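Workshop > Notebooks > Bench 2
Filed under: bench notes, trays and storage

June 23, 2022

Bench 2, sorting trays. H. Harb and me (K. Yazıcı).

Wiped the white table down first thing and put the shallow tray out on it. This is the type we want to settle on for the Fultmont small parts, so the plan was to look it over properly before anyone orders more. Hadi wants 100. I would like to see a smaller order first and have written that on the request form.

Rim is raised all the way round and the corners are rounded. Inside is smooth with a curve where the wall meets the floor. Should be easy to wipe out, which was the main complaint with the old Gralthorpe trays. Those had square inside corners and we were still picking grit out of them in December.
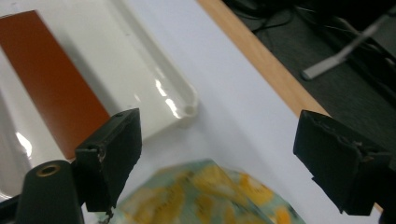
Tray rim and rounded corner, patterned item in front.

The gloss is going to be a nuisance under the bench lights. The rim throws a bright highlight at the corner and the floor does the same. Hadi thinks a sheet of gray paper in the bottom would fix it. I don't want paper in there if we can help it, it slides and then the washers go under it. Try turning the lamp first.

Slots: there are 4 in the floor, narrow, staggered, running along the length. Neither of us knows what they are for. The Dunenik listing doesn't mention them (order code ends 574, sheet is in the blue folder). Could be for dividers. Could be drainage. If they go right through, the shim stock will find them, so check before any shims go in. I tried to find a divider in the catalog that matches and gave up after lunch.

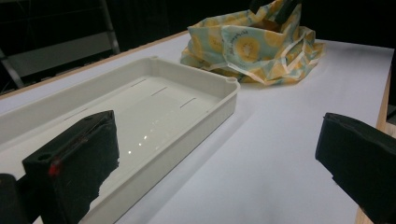

Tray lengthwise on the table, lemon-print bag behind it.

Bag is the thin fold-up kind with the citrus print. Useful for carrying the small boxes over from the store room, but it doesn't stand up by itself and the handles flop into whatever is next to it. For the real sort, bags go on the hooks and only the tray stays on the table. Same goes for coats, Hadi.

Position on the table: lengthwise suits me better, because I can reach the far end without leaning on the near wall. Hadi is taller and doesn't care. Leave a hand's width to the wood edge so the tray doesn't get knocked off when somebody goes past to the sink.

To do
- measure slot width and ask Dunenik about dividers (KY)
- turn the lamp, look at glare again (HH)
- ask Fonseca if they still have the tray lids, and whether they fit a rim with those little rounded bumps at the corners
- label for the tray, short side, pencil until we agree on the names

No parts sorted today. The Fultmont boxes stay on the lower shelf until the slots are checked.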